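Äpfel übern Winter bringen - mein Lagerzettel

Ihr Lieben, im August 2025 hängt bei uns in Rosenthal schon wieder so viel am Baum, dass ich beim Kaffee auf der Bank ständig nach oben schiele. Die Klaräpfel sind durch (alles Mus, ich kann es schon nicht mehr sehen), aber die späten Sorten kommen erst noch, und mit denen lohnt sich das Lagern wirklich! Nach dem letzten Rundbrief haben mich so viele gefragt, wie ich das mache, dass ich es jetzt einmal ordentlich aufschreibe.

Gepflückt wird bei trockenem Wetter und möglichst am Vormittag. Apfel in die Hand nehmen, leicht anheben, ein bisschen drehen - löst er sich mitsamt Stiel, ist er so weit. Wenn ihr zerren müsst, lasst ihm noch eine Woche. Und bitte nicht polieren, so schön das auch aussieht! Die feine Wachsschicht auf der Schale braucht der Apfel noch.

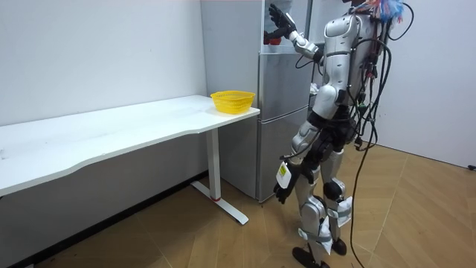
Foto: Alaric Pennington

Wer einen alten Erdkeller hat, darf sich glücklich schätzen. Meiner ist im Winter schön kühl, und wenn mir die Luft zu trocken vorkommt, stelle ich einfach eine Schüssel Wasser auf den Boden. In der Wohnung wird es schwieriger, da bleibt für kleine Mengen oft nur der Kühlschrank. Das geht besser, als viele denken, nur sollten die Äpfel nicht direkt neben Salat oder Möhren liegen. Reife Äpfel geben Ethylen ab, davon wird der Salat fleckig und die Möhren schmecken irgendwann bitter.

Ich habe im vorletzten Jahr mal den Fehler gemacht, die Kartoffeln in denselben Kellerwinkel zu stellen, und im Februar sah es dort aus wie im Urwald. Seitdem wohnen die Kartoffeln unter der Treppe. 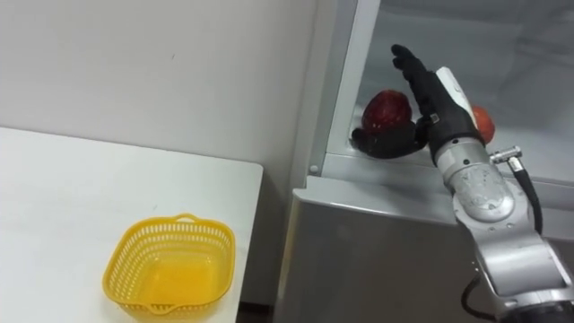
Zwei Äpfel im oberen Fach

Zum Einlagern kommen bei mir nur Früchte ohne Druckstelle, ohne Wurmloch und mit Stiel. Alles andere wandert gleich in die Küche, zu Kompott oder Kuchen oder auf die Dörre. Die guten lege ich in einer einzigen Schicht in flache Stiegen, Stiel nach oben, und so, dass sie sich nicht berühren. Jede Sorte bekommt ihre eigene Stiege mit einem Zettel dran. Ja, ich weiß, im September denkt man immer, man merkt sich das auch so!

Einmal in der Woche gehe ich dann mit der Taschenlampe hinunter und schaue durch. Was braun wird, kommt sofort raus. Meistens rieche ich es schon auf der Treppe.
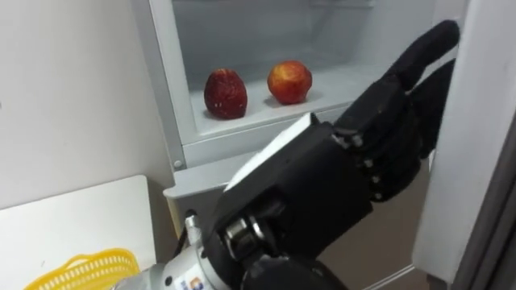

Priya Dunleavy schrieb mir nach dem letzten Rundbrief, sie packe ihre Äpfel seit Jahren in Tüten mit 30 kleinen Löchern, immer nur eine Sorte pro Tüte, und habe auf diese Weise noch an Ostern knackigen Boskoop gehabt. Die Stiegen seien ihr viel zu sperrig, und das wöchentliche Durchsehen gehe mit durchsichtigen Tüten sowieso schneller.

Das probiere ich heuer aus, zumindest mit einem Teil der Ernte! Der Boskoop schmeckt ja ohnehin erst nach ein paar Wochen Liegezeit richtig gut, frisch vom Baum zieht er einem alles zusammen. Gravensteiner dagegen esst bitte bald weg, der wird schnell mehlig. 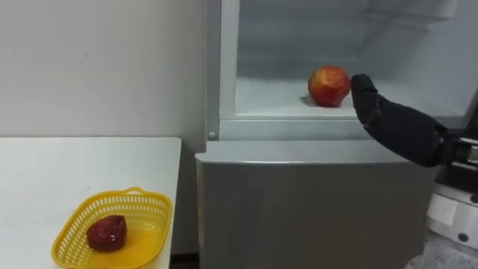 Bild: A. Pennington

Noch schnell etwas in eigener Sache: Ich suche Reiser von einer alten Sorte, die meine Großmutter immer nur »den Grauen« genannt hat, rau in der Schale, ziemlich klein und im Januar zuckersüß. Falls bei jemandem so ein Baum im Garten steht, meldet euch, ich komme zum Schneiden gern vorbei und bringe Mus mit. Davon habe ich ja nun wirklich genug.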